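**Bench notes, 10 May 2023**

## Five weeks with the Preltov simulation kit

Readers who came along to our October meetup may remember the long argument over whether a small group like ours should pay for a robot simulator at all. There are free ones, some of them very good, and most of us have lost a weekend or three to getting one running. So when Preltov offered us a trial of their tabletop manipulation kit, I put my hand up before anybody else could. I've had it on my desktop ever since, and I'm having a great time with it.

First, what you get. The kit is a download with a two-finger gripper arm, a set of work surfaces, a box of small objects, a camera you can hang off the wrist, and 19 ready-made tasks written by a little outfit called Ionescu. You write a controller (or record yourself driving the arm with a gamepad), run it, and the kit saves the wrist view along with the joint positions and a log of every contact. It's meant for people who want to train or test a grasping program before they let it loose on real hardware. I'm one of those people, and I have the dented fingertips to prove it.

The part I want to talk about most is the lighting, so I'll start there. Most of the cheaper tools I've used light a table the way an office ceiling does: flat, even, with one polite little smudge under each object. Preltov lets you put several lights wherever you like and gives every one of them its own shadow. The arm throws its shadow over everything, including the thing you're trying to pick up, and where two shadows cross you get a darker patch with its own outline. To a vision program that patch looks an awful lot like an object. Mine went after one with real confidence on the first evening.

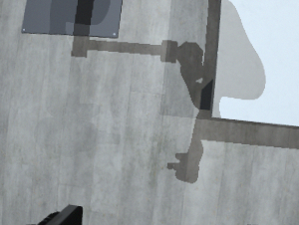

I had a detector that I was rather proud of. It had been trained on clean pictures and did beautifully on clean pictures, and within 40 runs on the kit it had tried to grip bare floor, the outline of its own fingers, and the line where one surface meets the next. I was delighted! Those are the same mistakes my real arm makes near the window in the afternoon, and I had never been able to make them happen on purpose. Now I can save a bad lighting setup, give it a name, and send it to the rest of the group so we can all fail at the same thing.

Saving and replaying is very well done in general. Every run stores its random seed, so you can open it again and get the same surface texture and the same light positions, then change a single setting and see what moves. The texture controls are generous too. You can have mottled concrete, grain, specks, streaks, color shifts from warm to icy, and you can let the kit pick a fresh mix for each run. I left it going overnight and came back to 1,000 short episodes, all neatly filed, on a computer that is not new and was not expensive.

A few things I'd like to see fixed:

- Shadow edges come out stair-stepped at the default quality. There's a slider for it, and at the top setting they smooth out nicely, but each run then takes a good deal longer. I've mostly stayed on the default.
- The contact log uses its own file format. Ionescu supply a converter, which works, though it drops the time stamps unless you remember to pass the right flag. Remember to pass the right flag.
- The gripper is black and so are several of the objects. You can recolor the objects from the menu, but recoloring the gripper means editing a text file, and I'd expect most newcomers to want that on day one.
- Undo in the table editor goes back one step. Only one.

None of that has put me off. The black-on-dark business has turned into my favorite test, in fact. I set up a run with a dark block lying among dark shadows and asked the program to tell me which of the dark shapes was solid. My old detector guessed. The new one, which has had plenty of kit footage in its training, waits until the wrist has moved a bit and compares views, and it picks the block far more often than it used to. I haven't got tidy numbers for you yet. I'd like to rerun it with fixed seeds before I go waving a chart about.

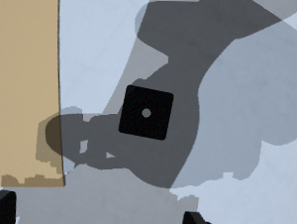
**Do I need a real robot arm to get anything out of it?**

You can do everything in the kit without owning any hardware. The arm, the gripper and the wrist camera are all part of the download, and a gamepad or a keyboard is enough to drive them. Where a real arm helps is at the very end, when you want to know whether what you trained holds up on a table at home. If you're still deciding which arm to buy, I'd say spend a month in the simulator first and find out what kind of work you like.

On that last step, I did move my newest controller over to the arm in my garage. The kit exports a plain command file, and the team at Biltitz (who make the motor board in my arm, for anyone new here) publish a small script that reads it. Getting the two talking took me an evening, most of which went on a cable. The finger width needed adjusting because my gripper opens a little less than the simulated one, and I slowed everything down to half speed as a kindness to my fingertips. After that it picked blocks off the bench quite happily, including over by the window – and I may have cheered loud enough to bring someone out from the kitchen.

Documentation is better than I'm used to. It's written in plain sentences, the samples run as printed, and there's a proper page on cameras that explains why a tilted wrist view can make a flat panel look like a step. I wish I'd had that page two years ago. The forum is small, friendly, and a bit slow on holidays.

As for cost, the trial is free for 19 tasks and one user. The club license would cover up to five of us on our own machines, and it includes the lighting editor, which the trial only unlocks for the first stretch. Preltov have said they'll hold our trial open a while longer so more people can have a go. If you'd like one of the slots, write to the list and mention what graphics card you have, as the really old ones struggle with more than two lights.

I'll bring my machine to the next Liltberg evening with the lighting editor set up and a stack of my worst setups loaded. Bring your own detector if you've got one, on a stick or on a laptop, and we'll run it against the shadow tasks and see what it tries to pick up. The gamepad will be out as well. Driving the arm by hand with only the wrist view to go on is much harder than it sounds, and I'd love to see somebody beat my time on the stacking task.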